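Loswood Refurbished Tower
Desktop PC, tested and cleaned, keyboard not included

In stock: 22
Colour: black
Delivery: boxed, two to four working days

These are the towers I sell most of, and I'll admit I have a soft spot for them. They come out of offices, they're built like bread bins, and you can get inside one without swearing at it. If you want something for homework, invoices, family photos and the odd film, I'd point you at one of these before I'd point you at anything new at the same price.

I started Loswood in the back of a bicycle shop with a borrowed bench and a box of screws, and the towers were the first thing I got any good at. We've put 1,878 machines back into use since then (I keep a tally in a green notebook, which is getting very full!). A fair number have gone to the reading rooms at Güneş, who run them all day and only ever ring me about mice.

What you get

The tower itself, a mains lead, and a printed sheet with the memory size, the drive size and the date it was tested. Your drive is a fresh one, wiped and set up, so you start with an empty desktop and no stranger's holiday snaps. I don't put any extra programs on. People kept asking me how to take them off again.

Your case may have a scuff or two. I grade them by eye and anything with a proper dent goes to parts, but these have lived under desks and they've been kicked. If scuffs bother you, put a note on the order and I'll pick you out a tidy one.

How we go through them

Every tower gets laid on its side, lid off, and blown clear of dust. Then we check the fan, reseat the memory, look over the board for anything swollen or scorched, and run it for an evening with something heavy going. The power supply gets its own test on a Cindo meter. Any that don't hold steady are swapped, no arguing.

Adding things later

Plenty of you like to tinker, so I've kept the fiddly upgrades off the price and left them to you. There's a proper socket for the processor with its bracket around it, memory slots further up the board, and expansion slots down one side. Take the lid off with the tower lying flat, on something steady, and have a saucer ready for screws. Oh, and unplug it first, please.

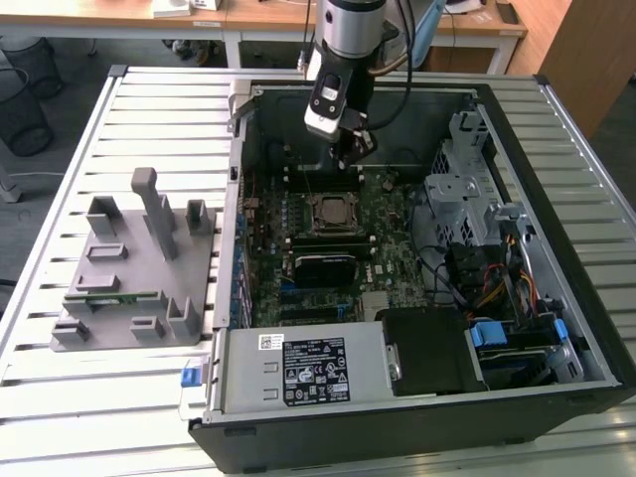 Marvellous little workhorses, wrote one buyer in June, who had put more memory in hers in the time it took the kettle to boil, though she did wish the drive leads were a touch longer. Fair point! I now keep longer ones at the counter, so ask and I'll drop one in the box.

Returns and spares

You've got 53 days to change your mind, and I pay the postage if it's my fault. Spare fans and side panels come from Brakier and usually arrive within the week. Send me the number off your test sheet when you order, it saves us both a lot of emails.

Page updated 2021-02-03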